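Ticket: Time clock app drops clock-out after a break
Product: Stener Time, mobile app
Site: Wadar, assembly hall
Status: Waiting for customer
Priority: 2

Reported problem
Employees clock in, start a break and end it as usual. When they clock out at the end of the shift, the app shows the green confirmation, but the time sheet still lists them as present. The manager has to close the entry by hand. It only affects breaks longer than 60 minutes. Shorter breaks are fine.

Checked so far
Time zone on the site profile is correct. App is up to date on all phones we asked for. Logging out and back in makes no difference. The same shift entered on the web terminal closes normally.

Support note
The break rule for Wadar is set to a maximum of 60 minutes. After that the app waits for a reason code before it accepts another entry, but the prompt is hidden when notifications are turned off. Please go to Settings - Break rules, change the maximum to 90 and save. Then have one person test it on a full shift. Entries that are already stuck will not change and still need to be closed manually.
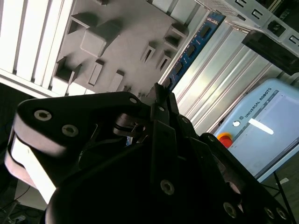
Reply from Farah: We changed it to 90 and the test shift closed the way it should. The night team still has 3 open entries from before, and I can't edit them because payroll has locked the period. Can you unlock it on your side, or does that have to go through Runar?

Support note
Runar holds the payroll export, so the unlock request has to go there. Leaving this ticket open until the old entries are closed.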